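L-shaped kitchen

An L-shaped kitchen is a domestic kitchen layout in which the base units and worktop run along two adjoining walls and meet at a right angle. The two runs are usually called the long leg and the short leg, although they may be equal in length. The layout leaves two sides of the room open and is common in small and medium-sized dwellings, where it is often combined with a dining area.

Layout

The defining feature is the inside corner, where the two runs meet. The sink, hob and refrigerator are normally divided between the legs so that none of them falls in the corner itself. A hob placed too near the corner restricts elbow room, and a dishwasher placed there blocks the adjacent doors when it is open. Fitters generally leave a filler strip on each side of the corner so that handles on one run do not strike the fronts of the other.

In the planning guide issued by the Cotcombe housing office in 1926, the L-shaped arrangement appears as one of 2 approved plans for terraced houses, the other being the single-wall kitchen. The guide specified a dresser on the short leg and a stone sink on the long leg. Fitted base units replaced both in later refurbishments.

Base units

Base units in modern L-shaped kitchens are most often flat-fronted, also called slab-fronted. The doors have no frame or raised panel, and the only visible divisions are the seams between them. Paired doors are fitted with handles on the meeting stiles, towards the top of the door, where they can be reached without bending. Vertical bar handles suit this position. Horizontal handles are more usual on drawers.
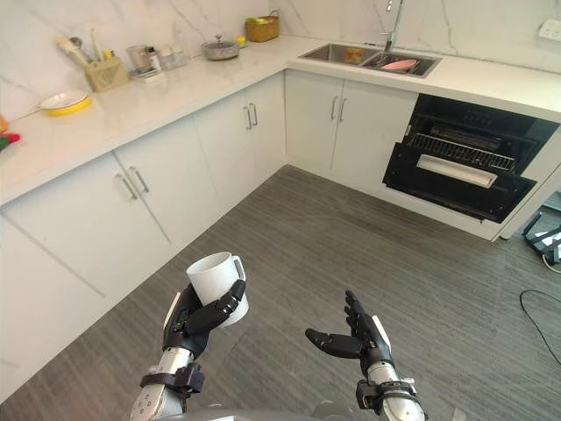 White flat-fronted units with vertical bar handles, under a veined white worktop. A white mug is held in the foreground.

The corner unit is the least accessible part of the layout. A plain blind corner has a single door on one run and a deep void behind the neighbouring unit. Carousels and pull-out trays make more of this space usable but reduce its total volume. The Bolley corner fitting, a pair of linked trays, is made for blind units and requires a clear door opening of 500 mm.

Worktop and splashback

The worktop is cut in two lengths and joined at the corner. Three types of joint are in general use:

Butt joint – one square-ended length meets the side of the other. Suitable for square-edged stone and solid materials.
Mason's mitre – a short angled cut at the front edge, used where the edge is rounded.
Full mitre – a diagonal cut from the inner to the outer corner. Wasteful of material and seldom used in patterned stone.

Veined surfaces need more planning than plain ones, as the direction of the veins changes at the joint. Pale grounds with faint grey veining conceal the change better than strongly marked patterns. Where the splashback has a similar marbled finish, it is set out separately and the joint with the worktop is sealed with silicone. In the Plornora range the splashback is supplied in full-height panels, which avoids a horizontal seam below the wall units.

Use of the worktop

The deep area at the inside corner is awkward for food preparation and tends to be used for items that can stand undisturbed. Bowls, mugs and other small articles in daily use are better kept nearer the front edge of either leg. A survey of rented flats in the Juška development found that 68 per cent of tenants kept at least one appliance permanently in the corner – most often a kettle or a toaster.

See also

Galley kitchen
Kitchen work triangle
Single-wall kitchen
U-shaped kitchen

This page was last edited on 28 September 2025.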